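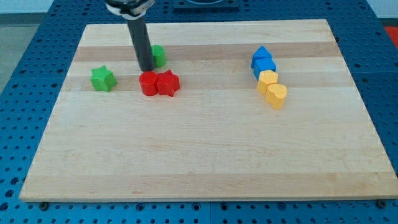

Duris 800 Reflector – Gatton Telescope Supply

Back in stock as of July. Short tube Newtonian, 800 mm focal length, good for galaxies and clusters if your sky is halfway dark. Ships with the red dot finder and 1 eyepiece. No Barlow, sorry, order that seperately.

What's in the box
Optical tube, collimated before it leaves us
Londetti equatorial mount, 4 counterweight positions
Tripod with tray
256-page star atlas, spiral bound
Dust caps, hex keys, printed manual

Mount holds 40 lb. Fine for the tube plus a camera, but don't max it out for long exposures – you'll get trailing.

Fits: McGrath dovetail plates, standard 1.25" eyepieces. 2" needs the adapter, not included.

Check collimation on arrival. Trucks are rough. Manual page 4 has the steps, takes a few minutes with a bright star. Let the mirror cool down outside before you judge the view.

Faint stuff like colliding pairs will look like gray smudges by eye. Color is for cameras.

Returns within 40 days, orignal packing please. Local pickup at the Gatton counter until 4 pm, ring the bell.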